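Notebook, December – ash glaze, second round

Opened the kiln at 7:40 this morning before my coat was off, and I'm so glad I did. The ash tiles came out green! A real soft celery green where the glaze pooled in the grooves, going to a sandy tan on the high edges. Last month the same ash gave us brown sludge, so I want to get all of this down while I still remember it.

The recipe was a 500 g dry batch: feldspar, whiting, a little Dondmont ball clay, silica, and 85 g of washed ash from the apple wood Kamran Talebi hauled in from his orchard. Full amounts are on the card inside the lid of the bucket. I washed the ash three times this round and let it settle overnight between washes. Wear the thick gloves for this, the water is nasty on the skin even after the second pour-off. Then through the fine sieve twice. The first pass left a spoonful of black grit, and I kept it in a jar, since it might be fun to sprinkle on something.

Mixed it a bit thinner than last time. Dipped half the tiles for a count of three and the other half for a count of five. The fives are much better on the brown clay and a little too much on the white, where one ran down and kissed the shelf. Shelf is fine, ground it off before lunch.

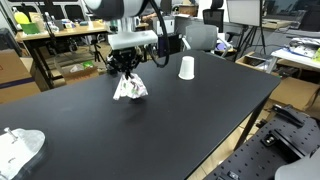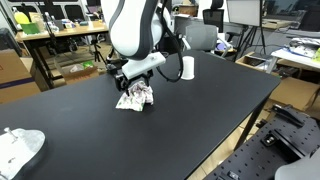
Skundby Craft Workshops | Clay and Glaze Group

Firing notes. Bisque was in the small Pakzad kiln, which stopped itself at 1436 degrees F with an error I couldn't clear. Let it cool, restarted from the top, and it went all the way up the second time without a complaint. Could be the thermocouple, could be a loose connector. Somebody please look behind the panel before we load anything precious in there. The glaze firing went in the big kiln on the usual slow program, with a longer hold at the top than we normally give it and a slow cool afterward. I suspect the slow cool did most of the work on that green, but I changed the washing AND the cooling in one go (I know, I know), so next time I'll repeat the cooling with the old unwashed ash and see.

Tile 292 is the one to look at. It's a five-count dip over brown clay with one brush stroke of iron wash under the glaze, and the iron has bled up into little rusty feathers. I've carried it to the window about ten times today. Kamran says it looks like pond ice with leaves in it – I'd hang that on a sign.

Not so good: pinholes on all the tiles from the left side of the bottom shelf. Maybe the bisque was short there, maybe dust. Wipe the next set with a damp sponge before dipping.

To do
Order more whiting from Cloltico, we're down to the bottom of the bag.
Ask Kamran if he has pear wood too.
Try the glaze on a real bowl, inside only, foot waxed high.
New label for the ash bucket, the old one washed off.
Write the tile numbers on the back with iron wash. Pencil burned away again.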